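## 3. The field and how people use it

Before we come to the survey itself, it seems only fair to say something about the place, partly for the sake of readers who have never been there and partly because we have grown rather fond of it. Prelgate Field lies on the edge of town and has never been a park in any official sense. It has no gates, no benches and no name board, and on older maps it is simply a blank with a parish boundary drawn through it. People who live near it call it "the field", or sometimes "the rough", and everyone knows what is meant.

Grassland of this kind tends to fall between two stools in the literature. Ecologists like their meadows old and rich in flowers, and writers on public space like their parks with paths and railings, so that a plain piece of rough grass with houses not far off is studied by hardly anyone. Olteanu's work on leftover land made this point well, and we have leaned on it throughout. In that account a leftover place is judged by what people do in it over a year, on dull days as well as fine ones, and we have tried to follow the same habit here. Manetti, writing on village greens, takes a stricter line and would probably not admit our field to the discussion at all, as it has never been mown for games or set aside by custom. We think the two views can be held together more easily than their authors suggest, and we come back to this in Section 6.

### 3.1 Ground and vegetation

The field is open from one side to the other, and the first thing most visitors remark on is the amount of sky. The second is usually the state of their shoes. The ground looks level from a distance and is nothing of the sort once you set off across it; there are old ruts, molehills, and long shallow dips where the soil has settled over the years. None of these is deep enough to trouble a healthy adult, but several of the older people we spoke to had given up walking there in winter for exactly this reason, and were sorry about it.

The grass is short in most places and grows in patches. We sorted the cover into seven types for the purposes of the survey, running from close green turf at one end to bare soil at the other, with various mixtures of living and dead grass in between. Readers who want the full definitions will find them in the appendix, though we should say that the types run into one another a good deal, and that two people standing over the same square metre would sometimes argue cheerfully for five minutes about which it was. Where they could not agree we wrote down both answers, and the square was visited again on another day.

Figure 1 gives the general character of the ground. Readers will notice how mixed the colours are, with olive and grey-green running into straw and brown, and how the dry, trampled vegetation at the lower left gives way to rougher grass further out. Trees and buildings stand well back along the horizon, and this feeling of distance came up again and again in our interviews.
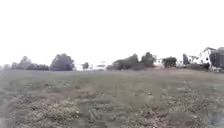 **What makes people cross a rough field when there is a pavement to walk on?**

Mostly it is the pleasure of open space and a slightly shorter walk, in that order. When we put the question in our interviews, the time saved was mentioned early and then dropped, and people went on to talk at much greater length about air, quiet, dogs, and being able to see a long way.

*Figure 1. Rough grassland with patches of dry, trampled vegetation under an overcast sky; trees and buildings line the horizon.*

We were a little surprised by that answer at first, having gone in with the idea that the field was chiefly a short cut. It plainly is one for some people, especially in the mornings, and we do not wish to play this down. But those same people often came back later in the day with no errand at all, and walked slowly, and stopped. One household told us that they had moved to the street for the sake of the field and then felt foolish about saying so, as though a piece of rough grass were not a proper reason for choosing a house. We thought it a very good reason.

### 3.2 How the survey was done

The survey covered 1453 squares, each one metre on a side, laid out along straight lines across the field. At each square we noted the cover type, whether the grass was standing or flattened, and anything lying on the surface. The work was done on foot, with a tape, a bundle of canes and a Zorkitz field notebook, the sort with the waxy pages, which put up with a great deal of drizzle and can be warmly recommended.

Walking the lines took far longer than we had planned. A straight line is easy to draw and surprisingly hard to keep to on uneven ground, and the canes had a way of leaning over as soon as our backs were turned. In the end we set them closer together and accepted the slower pace, and the later lines are noticeably better than the earlier ones for it. We re-walked the first of them before using any of the results.

Small objects gave us some trouble. A pale speck in the grass can look like litter from one side and a stone from the other, and from a distance it might as easily be a lost ball. Our rule was that nothing went into the notebook under a definite name until somebody had walked over and looked at it closely. Anything we could not get to, or forgot to go back for, was put down simply as "small object, pale" and left out of the litter totals given in Section 4. This means that those totals are, if anything, a little on the low side.

Wet ground needed a rule of its own. The shallow dips hold water after rain and lose it again within days, so a square recorded as puddle one week might perfectly well be grass the next. We decided to record what was there on the day, and to mark the square so that it could be looked at again in drier weather. It is a plain sort of method, and we tried one or two cleverer ones before settling on it.

### 3.3 Talking to people

Alongside the survey we held 90 short interviews with people who live within walking distance of the field. Most took place on doorsteps, a good number on the field itself, and a few over tea, which was kindly offered and did wonders for the length of our notes. We asked how often people went there, what they did, which way they walked, and whether there was anything they would change.

The last of these questions produced the widest spread of answers. Some people would like a proper path, firm enough for a pushchair or a stick, and made the case for it with real feeling. Others were just as firmly against, on the grounds that a path would tell everybody where to walk and the rest of the field would then be forgotten. Quite a few wanted both things at once – somewhere dry to put their feet, and everything else left exactly as it was – and we came away thinking this less contradictory than it sounds. A narrow mown strip, cut a few times a year, might go a long way towards it, and we discuss the costs of such a strip in Section 5.

There was far more agreement about the grass itself. Very few people wanted it turned into lawn. They spoke warmly of its roughness, of the way it changes colour through the year, and of how the flattened places shift about as dogs and children find new routes. Several described the dry patches as ugly in spring and then, a sentence or two later, told us a fond story that had happened on one of them. We have kept these stories in full in the interview notes, as they lose a good deal when they are boiled down to a table.

It should be said that people who never use the field are poorly represented here. They were harder to find at home, less inclined to talk when we did find them, and quite reasonably puzzled as to why anyone should be asking. A second round of interviews is planned for April, held in the evenings this time, and we hope it will go some way towards putting that right.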